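News > Makers > Local builds

Gororau crew teaches its home-built robot to make a bed

A group of hobbyists from the Gororau shared workshop has a robot that can get hold of a duvet, and after most of a winter spent on the hands alone they are thrilled to show it off.

The project goes by the name Obura. It started in February as a pair of hands clamped to a workbench, grabbing dish towels. Now the hands have arms, the arms have a body, and the whole thing has moved out of the workshop and into an apartment belonging to one of the members, who offered up a bedroom on the condition that everybody takes their shoes off.

Bedding was the members' own choice, and what a choice! A block or a cup keeps its shape when you pick it up. A sheet has a new shape every time you touch it, and the part you wanted to grab has usually slid under some other part by the time the fingers arrive.
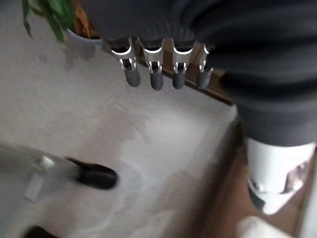

The parts bill so far stands at $1,774, most of it spent on motors and on the small joints inside the fingers. The group machined a good share of those joints itself on the workshop's old mill, tossed plenty of them in the scrap bin, and machined them again. The drawings have been through 4 versions. Two members handle the software and everyone else seems to handle screwdrivers.

Cloth sleeves came along with version 3. Bare linkages kept snagging on loose threads during the dish towel days (one towel still hangs over the bench as a trophy), so the arms got soft covers that stop at the knuckles. It's a cheap fix, and the club's sewing corner is very proud of it.
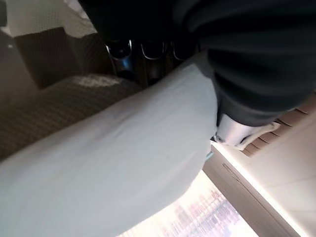

Close quarters: dark fabric, pale fabric and bright daylight at the window.

Practice runs last 60 minutes, mostly in the late afternoon when people get off work. One person watches the robot with a thumb near the stop button, another keeps notes, and the rest of the group crowds into the hallway and tries to keep the cheering down. The notes go up on the workshop wall the next morning, coffee rings and all.

The task sounds tiny. Find an edge of the cover, close the fingers on it, lift, pull toward the corner of the mattress, let go. Each of those steps was a separate program until this spring, when the software pair finally strung them together. 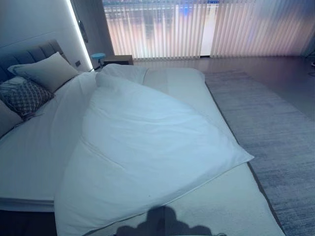
Obura works from a camera in its head for the big picture and small ones down at the wrists for the close work. Picking out the bedding from up top is harder than you'd think, especially late in the day. A white duvet heaped up on a white sheet gives the software very little to go on, and the robot's own shadow lands right across the foot of the bed, where it can look an awful lot like another fold. The current version of the software looks for creases and seams first and worries about color afterward. Members say that change was the biggest jump forward they've had.

The wrist cameras take over for the last few inches. At that range the program is looking for one thing, a ridge of cloth tall enough to pinch, and if it can't find one it nudges the fabric to make one. Watching it do this is a treat. It pokes, waits, pokes again, and then goes in with a kind of confidence that gets a whoop from the hallway every time.
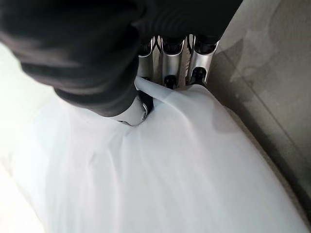

Squeezing too hard is the other worry. Thin fabric tells the fingers almost nothing, so the group spent weeks tuning how far they close before the motors back off. The settings that came out of it have already been passed along to a sister workshop in Drurndale, where a similar hand is being put together for sorting laundry.

Next on the list are pillowcases, which everyone admits is a big leap. Before that, the group plans to take Obura to the Tridisholm maker fair with a twin mattress and a stack of borrowed sheets, and let visitors mess up the bed as badly as they like.

The workshop is open to newcomers on build nights from 7 p.m. No experience needed, and there is always something that wants sanding.

Comments

millrat: Helped deburr some of the version 2 joints and my fingertips still remember it. So good to see this thing out in the world!!

pinecone_tess: Can it do a fitted sheet? Asking for my entire household.

oldsolder: Are the drawings going to be posted? I'd like to try the finger linkage at a smaller size.

millrat: @oldsolder they want to finish cleaning up version 4 first, come by on a build night and you can see the prints

bobbin77: Sewing corner represent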